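# What the Arm Changed at the Packing Tables

Course project, second draft. Sachiko Hirano

My question was a simple one: when a small company puts a robot arm into a job people already do, what happens to the people? I spent part of March at Nakajima, a supplier of classroom science models and wooden display pieces. I talked to 14 packers and read the planning papers the company was willing to share.

The papers were written by Sterniteo, the firm that sold Nakajima the arm and the software behind it, called Pretance. They promise that the arm will "free staff for higher-value tasks." I looked for a list of those tasks and could not find one. The supervisor, Hideaki Amano, could not find one either, though he was patient with me while I kept asking.

Before the arm, each packer handled an order from start to finish. They took the model off the shelf, checked it, wrapped it and signed the slip. Now the arm does the lifting and placing at two of the tables. A packer stands next to it, clears stoppages and does the wrapping. The slip still has to be signed by a person, so the packer is answering for a check that is partly done by a machine. 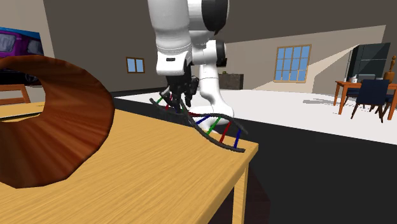

Packers told me that the shape of the product matters more than its weight, and the planning papers barely mention shape. Boxes are easy. Most of what Nakajima sells is not a box. The simulation has the gripper down at one end of a DNA model, with two dark strands crossing right beside it and colored rods running between them, and I would like to know which part of that a gripper is supposed to hold. A packer with years on the job picks up a helix without thinking about it. When I asked one woman how, she had to do it slowly three times before she could tell me. That knowledge is not in Pretance, and as far as I can tell there was no plan to ask her for it.

The simulated work also takes place in something like a furnished room, with windows and a dining table. Nakajima's packing area is a loading bay with a roll-up door. I don't think this proves the tests were bad, but I would not use them to set a target for real people.

A target was set anyway. The goal is 400 items a shift per table, up from 100 for a packer working alone. Last month's log shows 1,860 stoppages, and each one was cleared by hand. The log has no column for how long that took - I asked for one and was told it might come in the next version.

Pay has stayed the same. Two packers said their shoulders feel better, and I believe them. Nine said the day feels longer.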